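Household chore robot

A household chore robot is a machine which moves about in a home and handles ordinary things there: it fetches, puts away, wipes, opens and closes. The term normally leaves out machines with one fixed job, such as the washing machine or the robot vacuum cleaner. Whether such machines can already do chores without a person nearby is a matter of dispute, and the answer depends much on the chore.
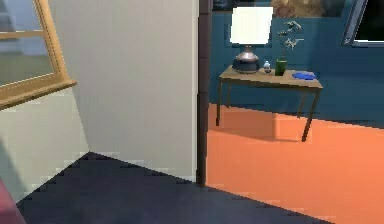
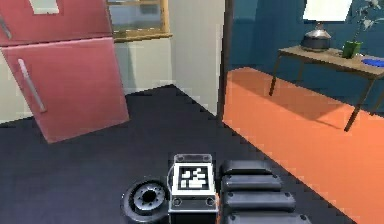
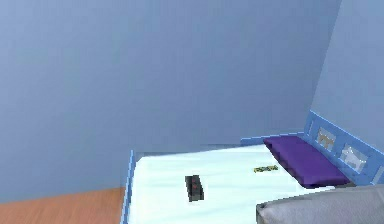 Rooms of a simulated home.

Skerkano, 17/02/2026

Definition

The word "chore" has no technical meaning. In this article it is used for a task which a person in the home would do in some minutes without special training, and which ends in a state that another person can check: the cup is in the cupboard, the table is clear, the door of the refrigerator is shut. Cooking is sometimes counted and sometimes not. Care of persons, for example lifting or washing somebody, is treated separately because the demands on safety are much higher.

Writers on the subject usually divide chores into four families: fetching and placing, opening and closing, cleaning of surfaces, and handling of soft things. The division is practical and has many gaps. To make a bed belongs to the fourth family, but a bed with small things lying on the sheet must first be cleared, and this is fetching.

Fetching and placing

This is the oldest and best studied family. The request is short ("bring the remote control from the bedroom") and the work behind it is long. The machine must know where the bedroom is, go through the doorway, look at the right surface, choose the object, grasp it, come back and let it go in a suitable place.

Driving on flat floors is today the most reliable part. A wheeled base can pass from one room to another, also where the floor changes colour sharply, as between the dark and the orange floor in the first two pictures. Older systems sometimes took a dark floor for a hole or a step and stopped in front of it.

Grasping is less reliable. Flat objects are hard, because the fingers find no side to hold. A shallow dish near the edge of a side table may be pushed off when the hand comes too low. Thin packets and cards on a bed sheet give a second difficulty: the surface below them sinks when it is pressed. Tall, light objects such as a vase with dried branches must be approached slowly, and many test programmes simply put them on the list of things not to be touched.

Opening and closing

A refrigerator door needs a certain force at the start and very little afterwards. An arm on a mobile base has to pull and at the same time make place for the door, so the base and the arm must move together. Long vertical handles are easier than small knobs. Drawers are in general solved when they run well. Old wooden drawers that stick are still a common cause of failure.

Cleaning of surfaces

Wiping an empty table was shown early and is seldom a problem. Wiping a table which holds a lamp and a plant is another task: each thing has to be moved and put back, or the cloth must go between them. Most machines wipe only the free part — a result that people in the home often do not accept as clean.

Soft things

Towels, sheets and clothes change their shape at each touch. Folding of a single towel on an empty table works in many laboratories. Changing a pillowcase or pulling a sheet straight under a side rail remains slow, and usually a person has to finish it.

Simulation

Much training and testing takes place in rendered homes. A simulated room costs little, can be set back to its first state at once, and allows mistakes that would break a real lamp. The pictures have the soft, slightly blocky look which is common in such rooms. In the second one, parts of a robot can be seen at the bottom, with a wheel, a square black-and-white marker and the dark segments of its arm.

The weak side of simulation is contact. Friction, the bending of cloth and the small play in a hinge are simplified, and a policy that has learned in such a room often needs further training in a real one. The Bresent task set tries to measure this difference. It contains 235 short chores in 11 simulated homes, and the same chores are repeated, as far as possible, in a furnished flat in Jususcombe. Its report of September found that driving and searching carried over well to the flat, while the results for doors and cloth were clearly lower than in simulation.

Measuring success

There is no agreed measure. The Garcia scale, used mostly by smaller groups, gives a chore one of 4 grades:

Grade 0: the chore is not completed.
Grade 1: completed with a person guiding the machine.
Grade 2: completed alone, in a room the machine has seen before.
Grade 3: completed alone, in a room which is new to it.

The scale has been criticised for leaving out time. A machine that needs half an hour for one cup can still reach the highest grade. It also says nothing about damage, and two later versions add a note for objects dropped or moved by mistake.

Present state

Single chores of the first two families can be done at grade 2 when the objects are firm and of middle size. A full sequence, such as clearing a bedroom and carrying each thing to its own place in another room, fails more often, as every step brings its own errors and the machine does not always notice them. Recovery after a failed grasp has become a research subject by itself.

See also

Mobile manipulation
Robot vacuum cleaner
Simulation to reality transfer
Service robot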